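I have been trying to make marmalade the way my aunt Pauline made it, and I'm on batch five, and I think I'm finally willing to talk about it in public.

Some background if you're new around this blog. Pauline Horrocks (my mom's older sister, the one with the greenhouse) made marmalade every winter of my childhood and gave it out in whatever jars she had. Pickle jars, baby food jars, once a thing that had held bath salts. It was dark and a little bitter and so thick with peel you could stand a knife in it. I didn't even like it until I was thirty! Then I liked it so much I ate a whole jar in one week with a spoon, mostly standing up.

She never wrote the recipe down. What I have is a card in my cousin Hayley's handwriting that says "oranges, lemon, sugar same as fruit, overnight, boil till it wrinkles." That's the entire card. Hayley Parsons is a wonderful person and a terrible secretary.

So batch one was grocery store navel oranges, and it came out like orange pancake syrup. Sweet, pretty, no backbone at all. I put it on ice cream and told everyone that had been the plan.

Batch two I got hold of real Seville oranges through Kelly Bloxham, whose produce guy gets them in for a few weeks in January. They're ugly, lumpy and full of seeds, and you want every one of those seeds. They go in a little cloth bag and soak with the peel overnight, and in the morning the water has gone slippery and strange and you know you're getting somewhere. I did not know about the bag for batch two. I fished seeds out with a fork while the pot boiled and I still found them on my toast in March.

Batch three I burned. I answered the phone. Moving on.

Batch four was the first one that tasted right, or right-ish, and I drove a jar over to my uncle Neville (Neville Heywood, Mom's side, retired, strong opinions about toast). He had two slices without a word and then said Pauline cut hers fatter. Fatter! I'd spent an hour and a half with a paring knife getting that peel as thin as thread because every recipe online tells you to. But he's right. I went back to the one photo I have of her kitchen from those years, and the jars on the windowsill have these big stubby chunks in them like somebody had been at it with a hatchet.

So, batch five. Fat peel, seeds in the bag, overnight soak, and a thermometer this time because I no longer trust the wrinkle test. You put a blob on a cold plate and push it with your finger and it's supposed to wrinkle. Mine either does nothing or sets like a hockey puck, and there are maybe 12 seconds between the two. The thermometer says 220 and I believe the thermometer.

The other change was tangerines. Kelly swears Pauline used to throw a few in toward the end of the season, when the Sevilles got scarce, and Hayley says absolutely not, and the two of them have been going back and forth about it in the family group chat since April. I tried it. One tangerine to every four Sevilles, peel and all. It rounds off the bitterness and the color goes a shade deeper, and I'm sorry, Hayley, but it tasted more like hers than anything I've made so far. 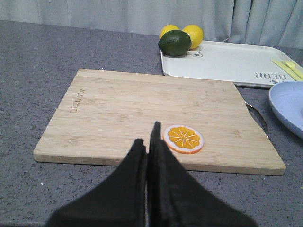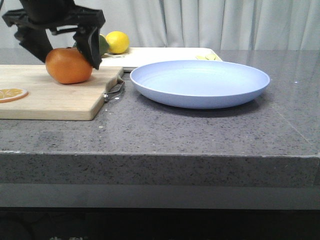
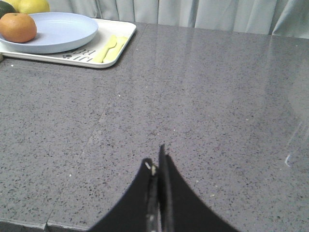
What I can't get right is the set. Batch five is delicious and it slides. It goes on the toast and then it goes off the toast and down your wrist. Neville's theory is that I'm stirring too much after the sugar goes in. Gareth Pearce, who used to live next door to Pauline and got more free jars than any of us, says she always let the pot sit a good while off the heat before she filled anything, so the peel didn't all float to the top. I'd been ladling it out at a full boil like the kitchen was on fire. That explains the top half of every jar being solid peel and the bottom half being jelly, at least. I don't know if it explains the sliding.

I also wonder about the pan. Hers was enormous, a wide thing with a handle over the top like a bucket, and I'm using a tall soup pot. More surface, faster boil, less time for everything to cook down into caramel. I've been looking at secondhand ones and the nice ones cost more than I want to admit to my husband. If you have one sitting in a garage and you don't love it, my email's in the sidebar.

Things I'd tell you if you're starting from nothing: warm the sugar in a low oven first. Don't double the recipe, even if you have the fruit. Use more lemon than you think. Don't answer the phone.

I have enough Sevilles in the freezer for batch six (they freeze whole, it's fine, a few people in the comments last year were very worried about this). I'm going to rest the pot, leave the spoon alone, and keep the tangerines in. Hayley has asked for a jar with no tangerine for comparison purposes, so I guess that's a batch seven too, and I'm going to need more jars.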